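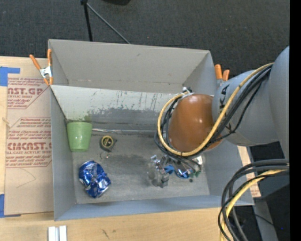

Trudelwood Mixed Bin Set: data card

Last revised June 29, 2019
Maintained by Flynn Ashby. Notes on the work and the people by Ebony Ellery.

What is in the set

The set holds 299 recorded sorting runs from the bench cell at Trudelwood, a small recycling and reuse works run by Pinilent. Each run covers one bin of mixed small items. The arm reaches into the bin, takes hold of an item and moves it to one of 4 outlets: metal, plastic, reuse or reject. The reject outlet goes to a person.

Items are the sort of thing that comes off the hand line: drinks cans, cups, clear plastic, odd bits of household kit such as a tape measure. Many are crushed or creased. Bins are not washed between runs and the floor of the bin carries stains and scuffs. We left it that way, as the line bins are no cleaner.

Each run folder contains:

- stills from the fixed camera
- joint positions and gripper commands
- the outlet chosen by the software
- the outlet chosen by the operator, where they differ
- a free-text note, often blank

How the labels were made

Labels come from the people who used to sort these bins by hand. Two of them check every run, working apart. If they disagree, the run is marked "split" and both answers are kept. Please do not merge them. A can with something still stuck to it may be metal to one sorter and reject to another, and both have good grounds.

There are 33 split runs. Most concern clear plastic or small loose pieces lying against something shiny.

Setting up a run

1. Clamp the bin to the bench on both sides. The orange-handled spring clamps are enough.
2. Look over the cables on the arm and make sure the loops are free of the bin wall.
3. Tip the items in and leave them where they fall. Do not spread them out by hand.
4. Step back, then start the recording.

What changed at the works

Before the cell, four people stood at the hand line for a full shift. The same four are still employed. Two now work at the bench in turns, loading bins and checking outlets, and two remain on the line, where bulky and dirty goods still need hands.

The bench job is lighter on the back and shoulders. It is also slower than people expected, and there is more waiting. Staff told us early on that watching the arm for long stretches was more tiring than sorting, so turns at the bench were cut to two hours. Talk between workmates has dropped as well — the bench is on the other side of the building from the line. The rota now puts both groups on the same break.

Pay was not changed when the cell came in. In October the sorters asked for the checking work to be graded separately, on the grounds that it calls for judgement and a written record. That was agreed.

Operator notes are included with the writers' consent. Names have been taken out. The run data is not used to measure anyone's speed, and we ask those who download it not to try.

Known faults

Clear plastic is hard to pick out when it lies near metal. Small pieces are often missed, and the arm and its cables can hide items from the camera at the moment of a pick. Runs recorded at the Josutberg site are kept apart in their own folder. The lighting there is different and the outlets are in another order.

The Panganiban scripts read both folders but assume Trudelwood outlet order. Set the site option by hand before running them on Josutberg data.

Changes and requests

Send corrections to Flynn Ashby with the run number and the name of the file. Questions about the working arrangements go to Ebony Ellery — she will pass them to the sorters where they are the better people to answer.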